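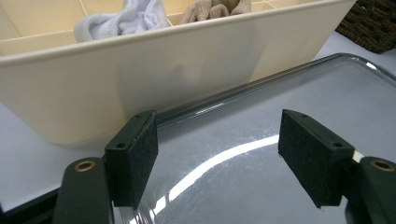 Gripper view, pads open at the near side of the clear tray. Divided bin behind.

November, bench 4, Lestora cell

Fault: loss of grip during tray transfer. The tray was released 60 mm above the table on the fourth cycle after the lunch restart. No injury and no damage to the arm. The cell was stopped by the operator at 2:40 and locked out.

Log review. The Skakatex controller recorded a closed grip for the full lift. Finger position, however, drifted 7 mm inward before release, which is consistent with the rim sliding between the pads. The slip alarm did not trip. Its threshold had been left at 40 percent, the value used for cloth picks from the bin, and was not changed when the tray task was loaded.

Pads: black foam faces, lint visible on the left one. Lint may reduce friction on smooth plastic. This has not been tested. Clean and repeat at the same force before drawing any conclusion.

Actions
- Tray task suspended. Cloth picks may continue at reduced speed.
- Threshold to be stored with each task file, Fevance release branch.
- Leung pads on order - do not fit until the baseline runs are complete.
- Lockout tag remains until the alarm has been shown to trip with a tray.

Open: why drift alone does not raise a warning.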